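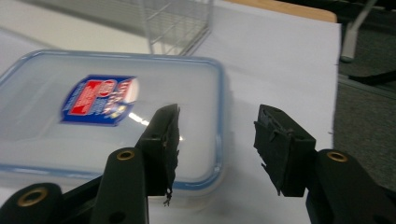

水色の縁のふたが付いた保存容器と、黒い二本の指。パッドはだいぶくたびれています。

機械は台所の片づけができるようになったか

毎年この時期になると、読者の方から同じお尋ねをいただきます。「それで、洗い物のあとの片づけをやってくれる機械は、もう買えるんですか」。去年もいただきましたし、一昨年もいただきました。そのたびに「もう少しお待ちを」とお返事してきたのですが、今年はもうちょっと中身のあるお答えをしたいと思い、5月21日に開かれたNorkportの見学会にお邪魔してきました。お茶とおいしい焼き菓子まで出していただいて、すっかり長居をしてしまいました。

先にお答えを書いてしまいますと、「容器を一つつかんで、決まった場所へ移す」ところまでは、ずいぶん上手になっています。そして「台所を片づける」には、まだ届いていません。この二つのあいだに何があるのか、というのが今号のお話です。

たとえば、ふた付きの保存容器。みなさんのお宅にもきっといくつかありますよね(うちは引き出しが閉まらなくなるほどあります)。人が手に取るときは、いちいち考えたりしません。ところが機械にとって、透明なものはなかなかの難物なのだそうです。容器の向こうの台が透けて見えますし、ふたには照明が白く映り込みます。どこまでが容器で、どこからが台なのか、カメラの目では迷ってしまうわけです。写真の容器のように縁に色が付いていると、いくらか助かるとのことでした。次に容器を買うときは色付きの縁にしようかしら、と妙なところで感心してしまいました。

見学会では、Drellerの腕型の機械が、容器を台からかごへ移す作業を見せてくれました。容器の置き方を少しずつ変えながら50回。うまくいかなかったのは6回で、そのうちの何回かは、ふただけを持ち上げてしまい、本体が台に残るという失敗でした。会場からは「うちの子と同じだ」という声が上がり、ずいぶん和やかな空気になりました。50回のうち6回と聞くと立派な成績に思えますけれど、夕食後の片づけで食器や容器を数十個も動かすご家庭なら、毎晩何かしらが床に落ちる勘定になります。床に落ちたものを拾うのは、いまのところ人間の役目です。

もう一つ、みなさんにぜひお伝えしたいのが指先のことです。立派な腕や賢い頭脳ばかりが話題になりますが、実際に物に触れるのは指先に付いたパッドで、これがまあ、よく傷みます。写真のパッドも表面がけば立ち、めくれて、細い切れ端が垂れていますでしょう。滑り止めの役目をするところですから、ここが傷むとつかみ方まで変わってしまいます。Bundgaardの方のお話では、職場で使っている機械のパッドは9日ほどで替えると決めていて、替えた直後はかえって握りが強くなりすぎることもあるのだとか。新しい靴を下ろした日の、あの感じに近いのかもしれませんね。

では、工場や作業場のほうはどうかといいますと、こちらは家庭よりずっと先を行っています。Gidleyの仕分け場では、同じ大きさの箱を同じ向きに並べる仕事なら、もう安心して任せているそうです。品物も置き場所も決まっていて、照明も一日じゅう変わりません。反対に、返品の箱を開けて中身を確かめるような、何が出てくるかわからない仕事は、まだ人の手で続けています。100種類の品物が入り混じって流れてくると、機械の手は止まりがちになるのだそうです。そう考えますと、わが家の流しの横などは、世の中でいちばん難しい作業場なのかもしれません。濡れたふた、重なったお椀、網のかごに引っかかったおたま。毎日よくやっていますよ、私たちは。

お値段のことも伺いましたが、家庭向けに売り出す時期は、どちらの会社もまだ口にされませんでした。今すぐ何か試してみたいという方には、まず床掃除の機械のように、仕事が一つに決まっているものをおすすめします。台所の片づけのほうは、もうしばらくご家族で分担していただくのがよさそうです。

なお、Norkportの見学会は8月にも予定されていて、次回はタオルをたたむ作業が見られるとのことです。布は容器よりもさらに手ごわいと伺っていますので、私もまたお邪魔するつもりでおります。見てきてほしいもの、聞いてきてほしいことがありましたら、いつもの編集部あてにお便りをお寄せください。お茶菓子の感想も、忘れずにご報告いたします。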